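Ticket 87 - Litter station, Enwood bench
Status: open, waiting on parts
Opened: October 2025
Reported by: Daranee Siriwan
Assigned to: Cathal Ó Dálaigh

Problem as reported
Grip wrap on the red handle is coming loose at the end. Gray litter is getting into the bag under the pink and white container. Scoop slides down the litter when it is put back in the tray.

Log

Entry 1 (Cathal)
Checked the tray first. It is the light blue one with the gray granular litter, same fill we have used since Inthanon closed. Litter level looks fine to me. I asked Daranee whether the scoop slides when it is laid flat or only when it is leaned on the side. She said only when leaned.

Entry 2 (Daranee)
Adding pictures. The loose strip is at the end with the YONEX band.

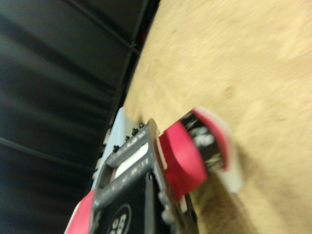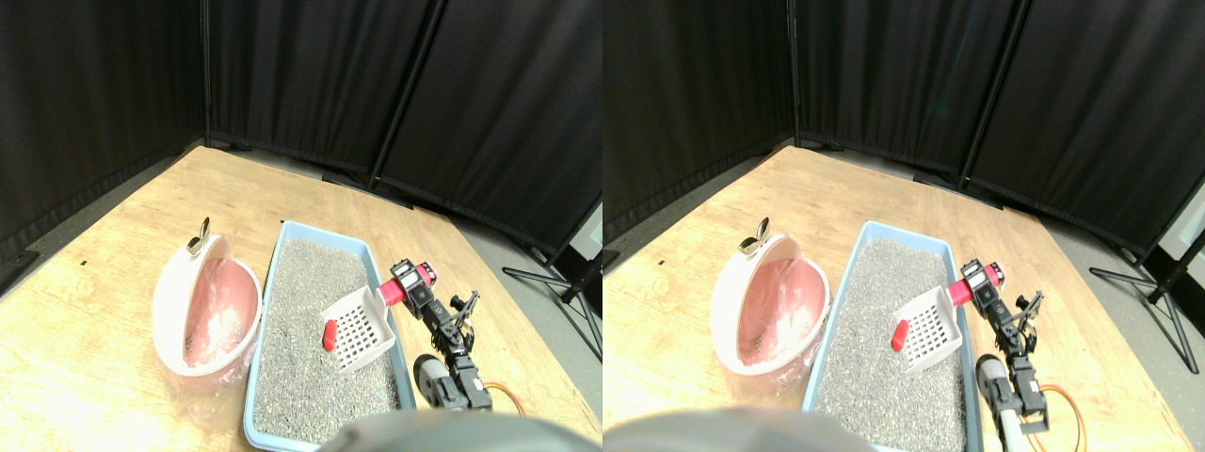
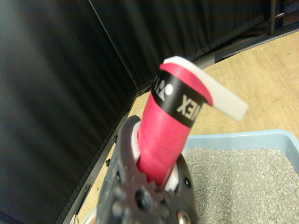
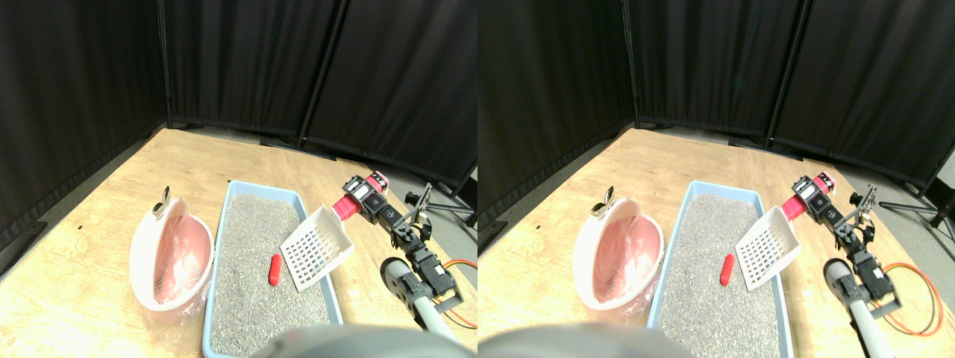

Entry 3 (Cathal)
Thanks. I would not try to stick the old tape back down. Finishing tape does not hold well the second time, and the wrap will start to unwind from that end. Cut the loose part off square and put on a new strip, three turns, pulled tight. I have ordered a roll from Grarar.

For the bag - take it off and shake it out over the bin before it is put back. Fold the top edge outward by 8 cm so pellets drop past it. If it still bunches up under the container, go one size smaller.

Entry 4 (Daranee)
Shook out the bag and folded it as described. Better, but a few pellets still got in after three rounds of scooping. Will try the smaller size. Scoop laid flat has not moved.

Entry 5 (Cathal)
OK, keep laying it flat for now. Carnska has a clip-on scoop rest that might fit the side of the tray, but I need the rim thickness before I order one. Can you measure it?

Entry 6 (Daranee)
Will measure when I change the litter. Tape has not come yet.

Remaining
- New tape on handle (Cathal)
- Smaller bag (Daranee)
- Rim thickness for scoop rest (Daranee)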